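Rewatched Egilsson's Plavasholm last night in the restored version, and want to set down some notes on how it is cut. Thread, mild spoilers.

Running time is 120 minutes. Previous circulating prints ran 5 minutes shorter, and the missing material is nearly all from the customs office section. Its return changes the proportions of the film more than the figure suggests.

Plot, for those who haven't seen it: Mesten, a land surveyor, is sent to an island town to confirm a boundary that the council has already recorded. His measurements disagree with theirs. The council's response is to keep asking him to measure again.

The film is in black and white until the final reel. Egilsson holds the camera at a fixed height for interiors, a little below seated eye level, so ceilings are visible in most of the office shots. Exteriors are shot from higher up, with long lenses that flatten the harbour against the hill.

Dialogue is post-synchronised throughout. In the older prints this read as a defect. With the sound cleaned up, the lack of room tone is consistent enough that I now take it as a choice - voices in the council chamber have the same acoustic as voices on the breakwater.

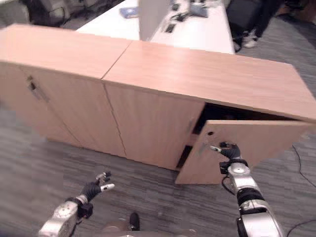
Tayla Bolger replied that the dubbing was a budget matter and the flat acoustic came from doing every voice in a single booth, so I'm crediting Egilsson with a theory he didn't have. Fair point on origin. I'd still argue he cut to it: the overlaps across scene changes only work if the two spaces sound alike.

On the restored customs material. It consists of 2 scenes. In the first, Mesten files his figures and is given a receipt for someone else's. In the second he returns the receipt and it is stamped. Neither is explained later, and the older cut removed both without leaving a visible gap.

The grading is less successful. Night exteriors have been lifted too far and the grey of the sea now matches the grey of the sky. The colour reel fares better, with some instability in the reds near the changeover.

Restlow's score is used sparingly - solo harmonium, no cue longer than a scene, none under dialogue. The end titles run silent, as they did originally.

If you only know the short version, it's worth the extra time. Watch the clerk's desk in the customs office. The stack of files gets lower each time Mesten visits, and he never remarks on it.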